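工单：双臂遥操作叠布，夹爪跟手慢，回放时抓空
产品：Rekbridge 主从示教套件（双臂版）
提交方：Bradthorpe 示教组
处理：Reinholz 技术支持
状态：已解决，保留观察
建单日期：2020年12月28日 星期一

【问题描述】

先说句题外话，这套主从手柄我们用下来真的很喜欢！以前用示教器一个点一个点地记，叠一件衣服能记到怀疑人生，现在两只手握着主臂走一遍，从臂就跟着走一遍，新同事上手半天就能录出像样的数据。所以下面写的这些毛病，请当成老用户的碎碎念来看。

升级固件以后，左侧夹爪的闭合开始跟不上手。操作员这边手指已经捏到底了，从臂那边的指尖还在慢慢合，这时候手腕要是已经往上提，布角就从指缝里滑出去了。右侧没有这个现象，或者说轻到我们感觉不出来。手臂本体六个关节两边都很跟手，转得快转得慢都没问题，毛病只在夹爪这一路。

更麻烦的是回放。录制时操作员能凭眼睛补救：看到没夹住，停一下，再捏一次。可是把这段示教原样回放，布的位置稍有不同，那一下补捏就落在空处。拿这种数据去训练，等于把我们自己的犹豫也一起教给了机器。

复现步骤：
1. 主臂、从臂上电，等自检结束。
2. 布料铺平，操作员用左手柄下探，夹住布边。
3. 夹住的同时立即上提，中间不停顿。
4. 看从臂指尖和布边的关系。慢动作做不出来，一定要捏和提连着做。

我们试过换操作员，现象一样。也试过把左右手柄的线对调，现象留在从臂的左侧，所以手柄基本可以排除。

【第一次回复，Reinholz 技术支持】

谢谢，写得这么细，看着就想动手查！对调手柄那一步帮了大忙，省了一半功夫。

请先做两件事。第一，把夹爪通道的原始日志导出来，要带时间戳的那一份，界面上“导出曲线”给的是平滑过的，看不出延迟。第二，打开腕部相机的画面，夹着布停住，看看布在指垫上的受力位置。软布很会骗人，指令值说夹紧了，布可能只搭在指垫的一头。如果布压在指垫中段还是会滑，就去查时间；如果总是偏在一头，就先查零位。

【现场记录一】

日志导了，一段完整的叠布示教共 2,712 帧，附件里是全的，没有裁。

腕部画面也看了。我们这批指垫是黄色格栅状的那种，两端带黑色胶头，配斜纹布摩擦力挺足的，正常夹住以后很难拽出来。
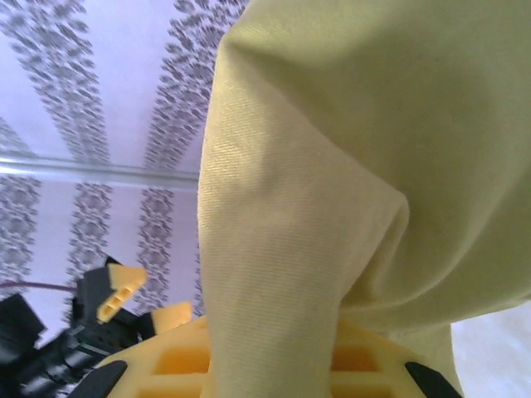
图1 腕部相机视角，黄绿色布料压在格栅指垫中段

夹紧保持阶段我们没挑出毛病，布静静待着的时候很稳。问题集中在“捏”这个动作的过程里。顺便说一句，腕部画面这个功能太好用了，以前我们都是弯着腰从侧面瞄，现在坐在手柄前面就能看到布褶是怎么走的。操作员现在录之前都要先看一眼腕部画面，成了习惯。

另外补充一个细节：机舱里的照明我们没动过，相机曝光锁定，两路腕部相机和一路固定相机共用触发。如果要对时间，以固定相机那一路为准比较方便。

【第二次回复，Reinholz 技术支持】

日志看完了，有意思！把左右两侧夹爪的“指令”和“实际位置”叠在一起画，右侧差 15 毫秒，这是套件的正常水平。左侧差 70 毫秒。手臂关节两侧都正常，跟你们的手感完全一致，操作员的手真是很灵的传感器。

目前怀疑两处：

（一）平滑滤波。新固件给夹爪通道加了可调的滤波窗口，默认应为“短”。请到“从臂设置 → 末端 → 滤波”看左侧写的是什么。老配置文件是 Brukier 时期的格式，导入时有可能把这一项读成“长”。

（二）夹爪零位。左侧零位写的是 1,847，右侧的数和它差得比较远。数值本身说明不了对错，两只夹爪装配时不会完全一样，但零位要是偏了，指尖完全张开时会比预期张得更大，闭合行程变长，看上去也像延迟。

请按下面的顺序来，不要一次改两项：
先只改滤波，重录一段，导日志。
再只校零位，重录一段，导日志。
校零位时手柄要松开放回托架，指尖之间不能有布，哪怕一根线头也会顶出误差。

【现场记录二】

滤波那一项果然写着“长”！右侧是“短”。改回来，存盘，从臂断电重启（只点“应用”不生效，要重启，建议手册里加粗）。

重录的任务还是叠长方形：先对折，压平，两臂退到布的两侧，再一起从左右边进去。退到两侧的这个姿势我们当作每一折之间的“逗号”，操作员到这里松一口气，确认两边高度差不多，再往下走。示教分了段，后面剪数据也好剪。 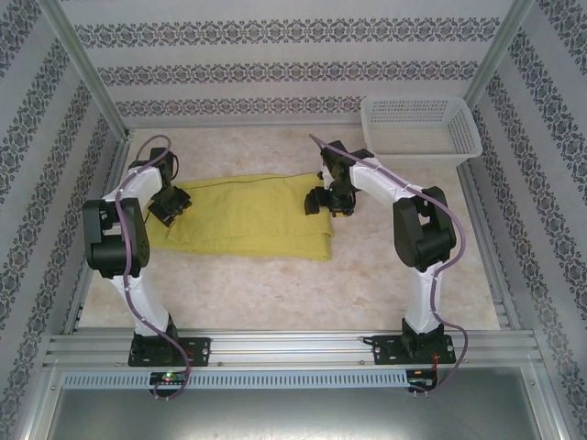

Joscha Rothe：插一句，这个“逗号”姿势建议你们停得再短一点，或者干脆在录制时打个标记，训练前把静止的部分剪掉。我们这边吃过亏，停顿录得太多，策略学会了在布旁边发呆，到了该下手的时候也不下手。还有，两臂退开的高度别每次都一样，稍微变一变，学出来的东西会皮实得多。滤波那个坑我也踩过，当时折腾了一个下午才想到去看配置文件！

收到，多谢 Joscha，标记的办法今天就用上了。手柄侧面的那个空闲按钮正好可以映射成“段落标记”，操作员按一下，日志里就多一行，完全不打断动作，太舒服了。

改完滤波后的手感：明显跟手了，捏和提连着做，布边不再从指缝里往外跑。操作员们很高兴，抢着要录。但是左侧第一次下探夹布时，偶尔还是会夹浅，只夹到最外面一点布边。从第二次下探开始又正常。

【第三次回复，Reinholz 技术支持】

太好了，大头解决了！“第一次夹浅，后面正常”很像零位的问题：上电后的首次闭合是从零位算行程的，之后从臂会用实际位置做参考。所以请继续第二步，校零位。

校的时候有一个容易漏的地方。校准向导会让夹爪先全开再全闭，请在全闭以后等提示音，再点“写入”。点早了，写进去的是还没走完的那个位置，零位越校越偏。旧版向导没有提示音，要看状态栏的字。

校完之后录一段带衣物的，别只用方布。衣物有边条、有厚薄，指尖碰到边条和碰到单层布，需要下探的深浅不一样，比方布更能看出首夹准不准。

【现场记录三】

零位校了两遍，第一遍就是点早了，哈哈，向导的按钮亮得太快，手比脑子快。第二遍老老实实等提示音，写入成功，左侧的数值和右侧靠近了很多。

接着换衣物录。动作安排是左臂在上缘附近看着，右臂伸长了去处理下半截。这种一臂伸得很远的姿势最考验主从映射，主臂这边手肘已经快打直了，稍微一抖，从臂末端就放大成一大下。我们的做法是把手腕搭在扶手上，只用前臂带，速度降下来，宁可多录几秒。

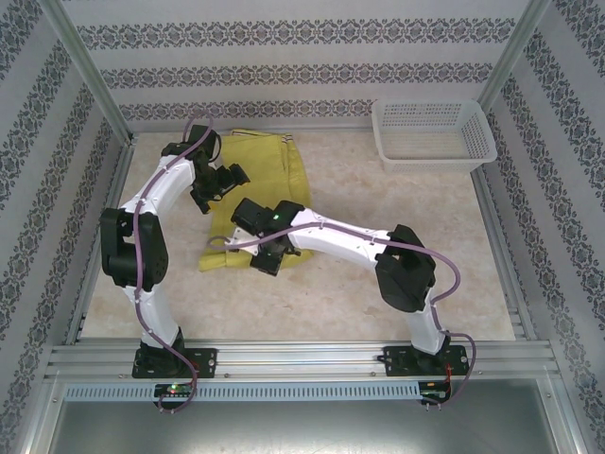 右臂伸远的时候还要留心线缆。沿着连杆走的那根线，在肘部要留出余量，录之前先用手柄把右臂慢慢送到最远处，看线绷不绷，再回来正式开始。我们把这一步写进了开录前的检查单。

录制结果：首次下探不再夹浅，边条处也夹得住。把校准前后的两段日志叠起来看，左右两侧夹爪的曲线终于长得像一对双胞胎了，看着特别解压。回放也做了，布料位置照着录制时的地标摆好，整段回放顺利走完，补捏的动作不见了——操作员没有补捏过，自然也就没录进去。

还有几个小愿望，不急，放在这里给开发的同事参考：

- 左右两侧滤波设置不一致时，希望开机能弹个提醒。这次要是有提醒，我们自己就查出来了。
- 导入 Brukier 旧配置时，能不能列一张对照表，哪些项照搬了，哪些项换成了默认值。
- “应用”按钮旁边写明哪些项需要重启。
- 主臂缩放比例希望能在录制过程中用脚踏切换。远处用小比例，近处用一比一，叠大件的时候会非常爽。
- 校准向导的“写入”按钮，提示音之前请保持灰色！

【处理结论，Reinholz 技术支持】

原因一：旧配置导入后，左侧末端滤波被设成“长”，造成夹爪滞后。改为“短”并重启从臂后恢复。
原因二：左侧夹爪零位偏移，上电后首次闭合夹浅。重新校准后恢复。
已录数据的处理建议：固件升级之后、本次修复之前录的段落，如果用于训练，请先看左侧夹爪曲线，有补捏的段落剔除；手臂关节的数据没有受影响，可以留作别的用途。升级之前录的数据不用动。

愿望清单已转开发。导入提醒和按钮变灰这两项改动很小，很有希望赶上下一版；脚踏切换比例要动到主从映射，得多等等，不过我们自己也很想要！

工单先保留观察，期间若再出现夹浅，请直接在本单下追加日志，不用另建。九月提的那张线缆固定件的旧单也一并关联到这里，方便查。

【提交方追加】

观察期间换了两位操作员轮着录，衣物和方布都有，左侧没有再滑过布，可以关单了。段落标记按钮大家都爱上了，现在反而是录得太顺，硬盘先告急，这个我们自己想办法。

联系支持 | © 2020 Reinholz 版权所有 | 返回顶部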